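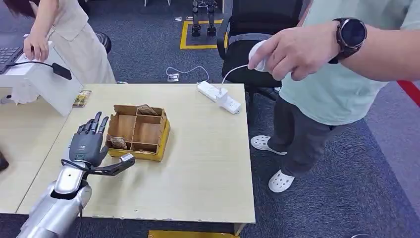
Showing it by hand or by remote: which gave you better demos?

Gerside Makers Forum > Robot Learning > Teaching and Teleop

kibet_n wrote:

Hi all, Kibet Ndung'u, long-time reader, second post ever. I've had the best month of my working life and I need to talk to people who will get it!

We've been teaching our arm to sort small paper packets into a cardboard organizer, the kind with four compartments. Yellow on the outside, plain brown inside, flaps that never want to stay down. I picked it because it looked easy. You drop a packet in a square hole, how bad could it be. Well, the packets lean, the flaps stick up at all kinds of angles, and the hand has five fingers that all want to arrive at different times.

We tried two ways of showing the task. First we moved the arm by hand, with the joints loose, and recorded where everything went. Then we switched to a handheld controller and drove it from beside the table. We have 409 demos saved, mixed between the two, and I trained on the whole pile and then on each kind alone.

For me the remote ones won, and by a lot. When I guide the arm with my own hands, my body is all over the head camera view. My sleeve, my elbow, half my shoulder. Then at run time there's no elbow and the policy acts like somebody turned the lights off. With the controller I can stand behind the table and the view stays much closer to what the robot gets when it's alone.

So: how are the rest of you doing it? And has anyone mixed both kinds and been happy with it? I'd love to hear numbers if you have them, but stories are fine too.

siseson_workshop wrote:

Great post, and welcome out of the shadows!

I'm going to disagree with you though. We went the opposite way last July and I'd never go back. With hand guiding you can feel the contact. When a fingertip touches the side of the box you know it right away in your wrist, and you back off a hair without thinking. With a controller you're guessing from the look of it, and I can see the guessing in our recordings. Lots of little stops. The policy learned the stops too, so it would get just over the box and sit there like it had forgotten why it came into the room.

For the elbow problem we cropped and masked. It took an afternoon.

kibet_n wrote:

The stops! Yes, we have those as well. I thought it was a filter setting and spent a whole evening on that.

I don't love masking. I tried it on a small batch and the mask kept eating part of the hand whenever my arm crossed behind the fingers, right at the moment of letting go, so the most useful bit of the demo was the bit with the hole in it. Maybe your camera sits higher than ours?

tangled_cable wrote:

Can I ask a beginner thing. Do you run the controller while it's plugged in? Mine dies after a long session and I've been stopping to charge it, but I see yours has the cable on.

kibet_n wrote:

Plug it in whenever you like, ours drives the same either way. Put the power strip on the tabletop near where you stand so the cable doesn't drag over the work. Mine is at the far side of the table from the box and there's enough slack to lift my arm. Do tape down anything that crosses the floor.

oduor_b wrote:

Oduor Barasa here, I do the training runs for the Urio group. Fun thread! I think you two are arguing about different parts of the same task.

Getting to the box is a free-space move, and remote is fine for that. You get smooth paths and a clean view. Letting go of a packet inside a small compartment is a contact move, and there I'm with Siseson, hands on is better. So split it. We record the reach by controller, stop above the box, switch to hand guiding for the drop, then stitch the two. It's more work per demo but we needed far fewer of them. Our shelf task used to take 4,000 short clips and I would not wish that on anyone.

The one rule is that the join has to land in a pose where the arm is still. If you join in the middle of a motion you get a kick in the joint speeds and the policy picks it up like a song it can't get out of its head.

siseson_workshop wrote:

OK, that's a good idea and I'm a little annoyed I didn't have it. Do you keep the head camera for both halves?

oduor_b wrote:

Head for the reach, wrist for the drop. Your elbow mostly stays out of a wrist camera if you hold the forearm from behind. That gets rid of the masking as well.

marlowe_j wrote:

Going to be the grump. I don't buy the stitching. You're training on a motion that never happened in one piece. Every time I've tried joining clips, the thing worked great on my table and then fell apart when I moved the box a hand's width to the left. Plain remote demos, lots of them, with the box shifted every time. Boring, and it holds up.

Also, 409 isn't very many if the box stayed in the same place. Did it?

kibet_n wrote:

It moved, but not enough. I went back through the recordings after reading your post and for most of them the box is on the left half of the table, right in front of the hand, because that's where it's comfortable for me. So fair point, and I'm going to fix it this week. I'll turn the box too, and leave the flaps however they fall. I'd been tidying them between runs (bad habit, I like things neat) and of course the robot then expects a tidy box.

About the wrist camera. I've only used ours a bit, and I'm still learning what it's good for. On our arm, the link takes up a big part of the view and the fingers come in down low, so you lose the upper left altogether. But what you do see, you see really well! I've been practicing reaching low with it, down to floor level, to get used to judging distance from that side. 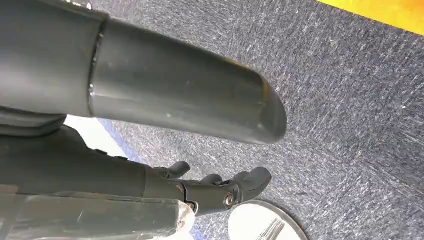
Wrist camera, fingers open, with the third fingertip just over the rim of the white disc on the carpet.

See how the fingertip and the rim are both right there? From the head camera I'd have to guess at that gap. And the carpet has so much fleck in it that there's plenty of texture for tracking. I'm sold on wrist for the close part. I'm still not sure about the hand guiding.

oduor_b wrote:

Lovely view of the fingers. It's a good one for showing people what "open" should look like before an approach, with gaps between all three. Keep that pose as your start for the close half. If you let the operator choose a hand shape each time, you'll get as many hand shapes as you have operators.

I'd watch how much of the view the link covers, though. If the target slides up and left behind it during the approach, the policy has nothing to go on. Come in so that the target stays to the right of the link or below it.

tangled_cable wrote:

Stealing the "always start from the same open hand" thing. I tried it this morning before work and my demos look so much calmer already. I've only done 38 but I'm weirdly proud of them.

siseson_workshop wrote:

38 calm ones will teach you plenty. Post the results!

@marlowe_j I take your point on moving the box, but I think that's a separate thing from stitching. You can stitch and shift. Did your joined clips have the pause in them that Oduor described?

marlowe_j wrote:

No, I joined on the fly. Closest matching pose, moving or not. So maybe I earned that one. I'd still want to see the stitched set run with the box somewhere it hasn't been before I change anything here.

kibet_n wrote:

I'll do it! Plan as of tonight: new batch by controller only, box in a different spot each time. Then the same number again done Oduor's way, controller to above the box, full stop, hands on for the drop. Same packets for both. I'm using the Dolari logger for the two cameras so the timestamps should line up, and if they don't I'll be back here complaining.

One question before I start. When you switch from controller to hand guiding, does the arm sag on you? Ours drops a little when the joints go loose and I'm worried that little dip will end up in the data.

oduor_b wrote:

Yes, ours did too. Hold the forearm before you switch, count two, then release the joints. Trim whatever is left of the dip and start the second clip after it. If it still sags a lot, check the payload setting, because a heavy hand with the payload left at zero will do that every time.

kibet_n wrote:

Payload was at zero. I'm going to go sit quietly for a minute and then redo the whole hand-guided set.

siseson_workshop wrote:

Ha! So the comparison in your first post was with a sagging arm? I'm keeping my side of the argument open, then.

Log in to reply to this topic.

We use cookies to keep you logged in and to remember your reading position. By continuing to use the forum you accept this. Accept | Settings

Contact the moderators | Forum rules | © Gerside Makers Forum | Back to top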